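Guía Punside de buenas prácticas para manipulación bimanual simulada: reseña

La guía de Punside, redactada por Yaa Quaye y Serpil Soylu, ocupa 124 páginas y se vende en PDF con un juego de escenas de prueba. La he usado desde enero para revisar tareas de clasificación en bandejas con dos manos multidedo.

Lo más aprovechable es el capítulo 4, dedicado al espacio compartido. Exige declarar qué mano tiene el objeto en cada fase, fijar una distancia mínima entre muñecas y registrar todo contacto con los bordes de los recipientes, aunque no altere el resultado.
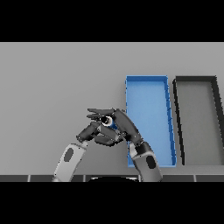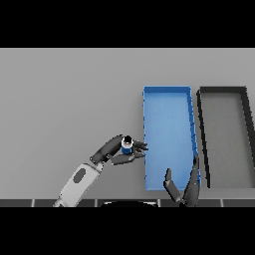 Tarea de clasificación en simulación, con la bandeja azul y la gris a la derecha de la mesa.

La regla 4.7 obliga a anotar por separado el agarre con una mano y el agarre con ambas. Parece un trámite, pero en nuestra revisión de 249 episodios casi 200 llevaban una sola etiqueta para los dos casos - y así no hay forma de comparar políticas.

El capítulo sobre fuerzas es más flojo. Da umbrales para pinzas paralelas y los extiende a manos multidedo sin justificarlo. Hiba Zein, de Carrillo, ya lo señaló en la lista de correo; la fe de erratas sigue sin recogerlo. Tampoco se define cuándo un objeto cuenta como depositado: ¿al abrir los dedos o al quedar en reposo?

El validador incluido funciona bien por línea de comandos. Con registros de más de 3,000 pasos se vuelve lento, y los mensajes de error remiten a la numeración de la edición anterior.

Recomendable para equipos que ya tengan protocolo propio y quieran contrastarlo. Para empezar de cero, la de Fliston es más corta y trae plantillas.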